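Home | Features | Reviews | Subscribe | Contact

Practice Kitchens for Robot Arms

Claka, the software house behind the Woneck line of training tools, has released a package of simulated kitchens for laboratories and schools that teach robots to handle household goods. The product, named Picard, was issued in January and is offered by yearly license at $1,620. Teaching institutions pay $900.

Picard supplies 380 objects and a set of counters, tables and cabinets on which they may be placed. The buyer chooses an arm, sets out a task in a short text file, and runs it as many times as the work requires. Bottles, bowls and pieces of food are mixed freely, and the background may be left plain – a setting that our reviewers came to prefer for early trials.

The task under review was a simple one: a Franka arm was to take hold of a spray bottle by its head on a counter shared with other items. The narrow neck of such a bottle leaves little room for error, and a tall object standing close by limits the directions from which the gripper can approach.

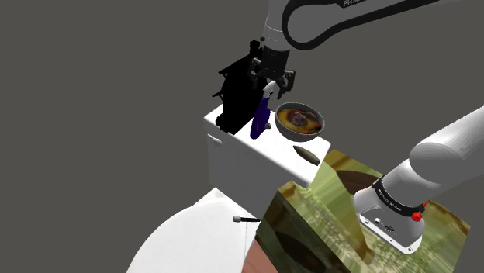 Tanudov, a teaching laboratory that has held a license since the first release, told this magazine that the object library was its main reason for buying, and that it would have liked more control over weight and friction. Its students, it added, learned the task format in two sessions.

Our own findings agree in large part. Setup was orderly and the manual is clear. Surface detail is uneven from one object to the next, which will matter more to those who train with camera images than to those who study motion alone. Claka states that improved surfaces are in preparation – no date has been given. Support is provided by e-mail and is included in both licenses.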